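# Nenel wrist kit, three months in

June 2, 2022

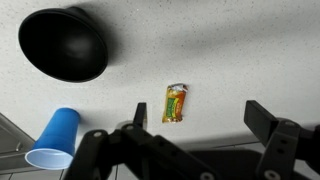 The Nenel kit is a two-finger parallel gripper with a small camera fixed at the wrist, a mounting plate, a controller box and a license for the grasp software. I bought it in March to replace an older Eskola gripper that had worn out its lead screw. Installation on the arm took one afternoon. The mounting plate fit without shims. The wrist camera looks out between the fingers, and at the open position you get both fingertips in view along with a good stretch of the surface beyond them. A snack packet lying flat on a speckled counter, with a blue plastic cup on its side off to the left, is typical of what I run it on. The packet is the harder of the two for this gripper, and most of this post concerns items like it.

## Fingers

The stock fingers are black, rigid and easy to swap. Two screws each. I measured closing repeatability with a dial indicator and got numbers inside the published spec on every run, so I stopped measuring. Force is set in software as a percentage, with no conversion to newtons anywhere in the manual. I ended up making my own table with a cheap load cell. The curve is flat below 20 percent and close to linear above it.

Rigid fingers and thin packaging are a poor match. To get under or around a flat packet, the tips have to come down almost to the counter, and the kit has no compliance in that direction. If the table height in your config is off by 2 mm, you either hit the surface or close on air. Wolmont sells a spring-loaded fingertip that fits the same screw pattern. I have a set on order and will report separately.

## Camera and software

Image quality is fine in even light. Under a single overhead lamp the gripper throws its own shade on the near part of the counter, and exposure drifts as the arm descends. Lock the exposure before you do anything else. The setting is under Device, then Advanced, and it resets on firmware update.

Grasp proposals come back in about 60 ms on my machine. They are sensible for upright cups, boxes and bottles. For cups on their side the software prefers to grip across the body, and I would take the rim. You can bias this with a weight file, but the format is undocumented and I worked it out from the sample in the installer.

I logged 3828 attempts between installation and last week, on mixed household items. I am not publishing a success rate because I changed force, approach height and lighting along the way, and a single figure would mean very little. The failures sorted themselves clearly enough:

- Approach too high on flat items. Most common by a wide margin.
- Finger contact on a neighboring item during descent. The planner treats the fingers as thinner than they are, and the brackets seem to be missing from the collision model entirely.
- Slip on glossy film at low force.
- Dropped camera frames. Fixed in firmware 29.

The bracket issue needs a fix from Nenel. I padded the collision model by hand in the meantime, which costs some reach in tight spaces.

## Support

Email only, out of the Viratthorpe office. Replies took one to three business days. The answers were correct but short. My question about the weight file was answered with the same sample file I already had.

## Keep or return

Keeping it. The hardware is solid and the cable routing is better than on the Eskola, where I replaced the connector twice. If your work is mainly flat or soft packaging, budget for different fingers from the start and plan on a day of calibration. For rigid items the stock kit is usable as shipped.

My force table and the padded collision file are available by email. Both are for the stock fingers only.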